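Gandby Kitchen Survey: data card

Version 2, last changed May 3, 2021

What it is

A table of answers from 192 households in Gandby, asked how they use their kitchens and what they would change. One row per household, 61 columns, comma-separated text. The questions came from the Collano project and were reused with small wording changes. We have our doubts about several of them and have tried to say so.

What it is not

A sample of anything bigger than Gandby. People who like their kitchens don't fill in forms about kitchens, and people who are halfway through a renovation fill in every box. If you plan to quote a percentage from this file in a brochure, please don't.

Files

answers.csv: the main table
columns.txt: column names and the exact question wording
dropped.txt: row numbers removed from version 1, with a reason for each
colour_codes.txt: how free-text colour answers were grouped

Known problems

The bench height column mixes millimetres and inches. We converted the obvious ones. Values between 61 and 100 were left alone, as they could be centimetres or could be nonsense.

"Do you cook daily?" was answered yes by nearly everyone. We don't believe it. The grocery column says otherwise.

Renovation cost was capped at 2000 dollars by a fault in the web form, so any figure sitting right on 2000 should be read as "2000 or more". Averages from this column are worthless.

The colour grouping was done by one person in one afternoon. "Stone" went under grey, "mushroom" went under brown, and both choices were argued over.

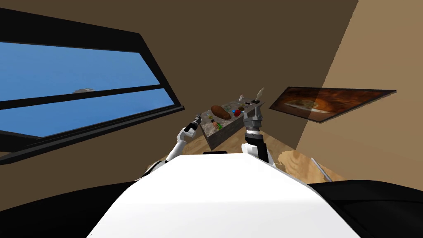
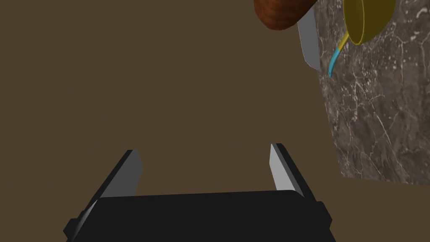 A stone counter and a marble slab, both computer-rendered.

How the answers were cleaned

Kwon, the script in the tools folder, trims spaces, fixes common spelling slips and flags rows where more than half the answers are blank. It does not guess missing values. An earlier version did, and the guesses looked better than the real answers, so we took that part out.

The Eduter team published a neater version of this table in March. Theirs fills the blanks with the most common answer and doesn't mark which cells were filled. We can't recommend it.

Use and licence

Free to copy and change, with credit to the Gandby Kitchen Survey. No postal addresses or phone numbers are included. The suburb column was removed after version 1 because it made a few households too easy to pick out.

Changes

Version 2: suburb column removed, bench heights partly converted, colour codes added.
Version 1: first release. Don't use it.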